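Why We Spent a Semester on Hairbrushes
Yee-man Yuen and Wen-hsiung Yang

Our topic was everyday objects that get handled all the time and looked at almost never, and we picked the hairbrush on the first Friday. Great choice! We took apart 2 old ones, drew the pins at ten times their size, and pulled each pin sideways with a spring scale to see how far the pad would let it lean.

The leaning was the fun part. On the softer pad a pin tips over easily and springs back, so a knot gets eased along a little at a time. On the stiffer one, the pin bends before the pad gives — and you feel that on your scalp. We logged 82 pulls, and Siu-fong Shih rechecked the odd ones with us.

We would love to test wet hair next. Our one try with a borrowed practice wig soaked the notebook and gave us no numbers we trust. 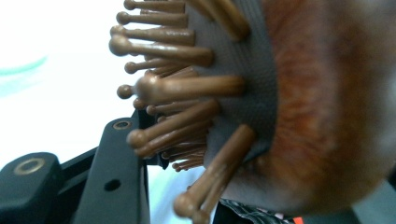
Lullness Hall, Department of Product Design, Everyday Objects Studio

Tan bristles with rounded ball tips, fanning out from a gray cushion pad. Up close they look like spines, and we ended up using the fan shape for our poster — Fiona Cowie let us print it extra large. Thanks also to Pak-hei Wu for lending us the scale.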